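Prumard 2 그리퍼 손가락 세트 (문 열기 작업용)

안녕하세요, Iklow 스토어에서 그리퍼 쪽을 맡고 있는 Heather Grimshaw예요. 이번 제품은 자랑보다 사고 얘기를 먼저 해야 할 것 같아요. 9월에 나간 첫 버전에서 문제가 있었거든요 ㅠㅠ

증상은 이랬어요. 문손잡이를 잡고 당기는 도중에 제어기가 1605 오류를 띄우고, 그 순간 파지력이 그대로 풀려 버립니다. 당기던 문이 갑자기 놓이니까 팔이 뒤로 확 튀어요! 저희 시험장에서도 한 번 겪었는데 진짜 식은땀 났습니다. 다행히 다친 사람은 없었고요. 원인은 펌웨어였어요. 손가락이 벌어진 채로 문 쪽에 다가갈 때 영점을 다시 잡는데, 그 값이 틀어지면 나중에 과부하로 잘못 읽더라고요.
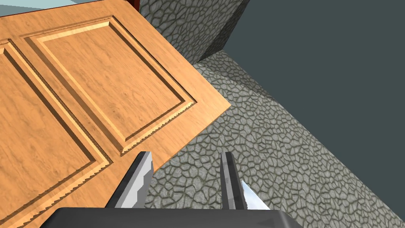
시뮬레이션 화면: 나무 패널 문 앞, 손가락을 벌린 상태

그래서 접근 구간만 Trurnia 시뮬레이터에서 188번 돌려 봤고, 그중 18번에서 같은 오류가 재현됐어요. 수정 펌웨어로 똑같이 다시 돌렸을 때는 한 번도 안 떴습니다. 그래도 혹시 몰라서 오류가 나면 힘을 바로 풀지 않고 천천히 빼도록 바꿨어요 (이건 Sutcliffe 팀이 강력하게 밀었고, 저도 대찬성!).

지금 주문하시면 수정 펌웨어가 들어간 상태로 나갑니다. 첫 버전을 쓰고 계신 분은 업데이트 전까지 문 당기기 작업은 꼭 멈춰 주세요. 시험하실 때 팔 뒤쪽에 서 계시는 것도 안 돼요, 제발요!

구성품: 손가락 한 쌍, 고정 나사, 육각 렌치
업데이트 파일: 제품 페이지 자료실
교환 문의: 주문번호와 오류 기록을 같이 보내 주시면 제가 직접 확인하고 답장드릴게요.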